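Rosalba Cattaneo
19 March 2026

A thread about making the bed, because I have now lived in Salness for one winter and I have learned that I did it wrong all my life. It is long. Please take a tea.

12 replies · 31 shares

1/
In my parents' house we had a flat sheet and two wool blankets, tucked so hard under the mattress that you had to fight to get in. Here everybody has one duvet and no top sheet. For the first weeks I felt I was sleeping inside a cloud that wanted to escape.

2/
The problem is the cover. You wash it, it dries, it looks very innocent. Then you must put a big soft thing inside a big thin thing, through a hole which is always at the wrong end.

3/
My first method was to climb in. I mean it, I went into the cover with my whole upper body, holding two corners, and I walked backwards out. It works, but you are hot and angry afterwards, and your hair is electric.

4/
My neighbour Meifang Xie heard me through the wall (I was speaking to the duvet) and came to show me the second method. You turn the cover inside out. You put your hands in to the far corners, you take the duvet corners through the cloth, and you shake.

5/
With her arms it takes a moment. With my arms it took longer, and one corner stayed empty, and all the filling sat at the feet like a sleeping dog. She said, shake more. I shook more.

8 replies · 44 shares

6/
The third method is the roll. You lay the cover inside out on the mattress, the duvet on top of it, and you roll both together from the closed end, like a pancake. Then you fold the open end around the roll and unroll. I did not believe in it, but I have done it every time since.

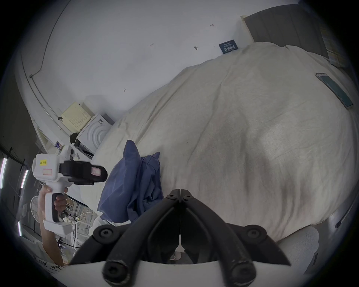 7/
The next thing is what you do in the morning. I used to pull the duvet straight at once, the minute my feet were on the floor. Meifang told me to leave it. Open, folded back, or just in a heap, so the bed can breathe while you have breakfast.

8/
I resisted this. My mother would say that an unmade bed is a bad start of the day. But we sweat in the night, all of us, and if you close the cover over it immediately the damp stays there. So now I leave the heap, I open the window, and I drink my coffee with a clear conscience.

9/
After coffee, the clearing. A bed that is not made attracts things, this I have seen in every home where I have lived. A piece of clothing goes on the edge "for one minute". The phone goes down somewhere in the folds. A book, a sock, a letter from the electricity company.

10/
My rule now: everything that is not bedding leaves the bed before I touch the duvet. Clothes first. If it is clean it goes on a hanger or back in the drawer. If it is not clean it goes to the wash. There is no third place. (There is a chair. I am trying not to use the chair.)

11/
The phone I move second, and I put it always on the same spot by the door. In August I shook out a duvet with the phone still on it. It flew very well. The repair cost more than the duvet, so you can learn from me for free.

19 replies · 57 shares

12/
Then the making itself, which is short. Hold the duvet by the two corners at the foot, lift once high, and let it fall. The air goes under and takes most of the creases out. Do not pull from the side, it only moves the lump to another place.

13/
Smooth with the flat hand from the middle to the edges. I do not iron duvet covers. I know people who do and I respect them, but I have one life.

14/
Some of you asked last time which duvet I have. It is a Pradum, the middle warmth. It cost 1,331 kroner and I thought about it for a long time in the shop. Before that I had a cheap one for 500, and the filling went into little balls after the second wash.

15/
The cover is from Motaung, plain cotton, 438 kroner with two pillowcases. It has buttons. I say this as a warning and also as a recommendation. Buttons are slow, but a zip has once bitten my finger, and the covers with only an open flap let the duvet come out in the night to look at the room.

16/
About colour. I wanted a pattern at first, because I thought white would show everything. It does show everything, and I have come to like this, because I know when it is time to wash. A very dark cover kept its secrets too well.

17/
If your cover comes creased from the machine, take it out as soon as the machine stops and give it 5 good shakes before you hang it. Hang it by the closed end, with the opening down. When it is nearly dry, fold it in half with another person if you have one. Meifang and I do ours together now, in the corridor, one end each.

18/
One more question for the people who know more than me. My friend says to wash the duvet itself two times a year, and the shop in Huso says only when it is really necessary. Who is right? And do the tennis balls in the dryer help, or do they only make the noise?

26 replies · 38 shares

19/
Adding this because three people wrote it: yes, you can also put clips inside the cover at the corners. I have bought some. They opened in the first night and I found one with my knee. If you know a kind which stays closed, please write me the name.

20/
Next time I want to write about pillows, where I have strong opinions and very little knowledge. Now I go to open the window.

Print this thread · E-mail to a friend
64 comments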